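Capítulo 4. La lavadora y la invención del tiempo libre
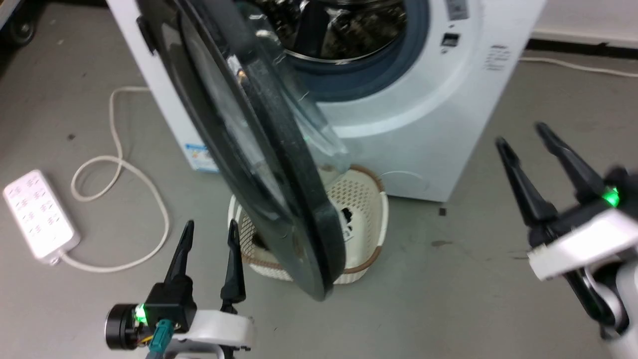
Departamento de Historia Social y Vida Cotidiana

Pocas promesas se han repetido tanto en la publicidad del siglo XX como la de devolverle las tardes al ama de casa. Se la hicieron la plancha eléctrica, la aspiradora, la olla a presión y, con más insistencia que ninguna, la lavadora. El lector que tenga una en casa sabrá si las tardes llegaron. Este capítulo intenta averiguar adónde fueron a parar.

Conviene empezar por el agua. Antes de que hubiera grifos en las cocinas, lavar era sobre todo un problema de transporte: la ropa iba hasta el río o el lavadero, o el agua subía hasta la ropa, y en ambos casos alguien cargaba con el peso. Ese alguien rara vez aparece en los manuales de economía doméstica de la época, escritos a menudo por caballeros que describían el enjabonado con la serenidad de quien nunca se ha arrodillado sobre una tabla en febrero. La colada ocupaba un día entero, a veces dos, y se organizaba por fases: remojo, jabón, lejía de ceniza, aclarado, escurrido, tendido. La plancha quedaba para otro día y, si se podía, para otra persona.

El lavadero público tenía además una fama que no se debía al jabón. Allí se concertaban bodas y se hundían reputaciones, y se sabía por las sábanas lo que no se sabía por el cura. Más de un ayuntamiento redactó ordenanzas para regular los turnos, y de paso las conversaciones. Lo primero se cumplió a medias. De lo segundo no hay constancia de que se cumpliera nunca.

4.1. La máquina entra en casa

Las primeras lavadoras domésticas lavaban poco y mal, pero hacían un ruido muy moderno. Muchas exigían llenar la cuba a mano, vigilarla y pasar después cada prenda por unos rodillos que escurrían por igual las camisas y los dedos. La carga frontal, el centrifugado y el programador llegaron a los hogares de forma desigual, según el país, el bolsillo y la presión de las cañerías. En muchos pisos la máquina se compró antes de decidir dónde iba a caber, y acabó en el baño, en la galería o en una cocina donde, desde entonces, para abrir el horno había que cerrar otra cosa.

El caso de Arnley, localidad industrial a la que volveremos en el capítulo siguiente, resulta instructivo. La firma Altell vendió allí a plazos su modelo Oltar, con un contrato de 18 mensualidades y un folleto en el que una señora leía una novela junto al aparato. El folleto no aclaraba quién había tendido la ropa. De las 30 familias entrevistadas para el estudio en que se apoya este apartado, la mayoría recordaba con exactitud el color de la máquina y el importe de la cuota; del argumento de alguna novela no se acordaba ninguna.

4.2. Lo limpio se encarece

La explicación más aceptada de la desaparición de las tardes es bastante sencilla: al bajar el esfuerzo de lavar, subió la frecuencia con que se lavaba. La camisa que antes duraba varios días empezó a durar uno. Las toallas se volvieron sospechosas después de un solo uso. La casa Zoubi, fabricante de detergentes, dedicó alrededor de 10 años de anuncios a convencer a sus clientas de que el blanco que tenían no era el blanco de verdad —el de verdad venía en la caja grande—, y los cestos se llenaron en consecuencia.

A ello se sumó un reparto que la máquina dejó casi intacto. Desaparecieron la lavandera a jornal y, en muchas casas, la ayuda de vecinas y cuñadas; quedó una sola persona frente a un botón. Pulsarlo se consideraba tan fácil que cualquiera podía hacerlo, y durante décadas lo siguió haciendo la misma.

Para seguir el capítulo, el estudiante debería manejar con soltura tres términos: trabajo reproductivo, estándar de limpieza y bien de consumo duradero. Este último adjetivo se entiende en sentido contable. Quien desee discutirlo puede consultar las tarifas de reparación recogidas en el apéndice.

Actividad previa

Pregunte en su casa quién puso la última lavadora y quién cree que la puso. Anote ambas respuestas por separado y tráigalas a clase, a ser posible sin haberlas comentado antes durante la cena.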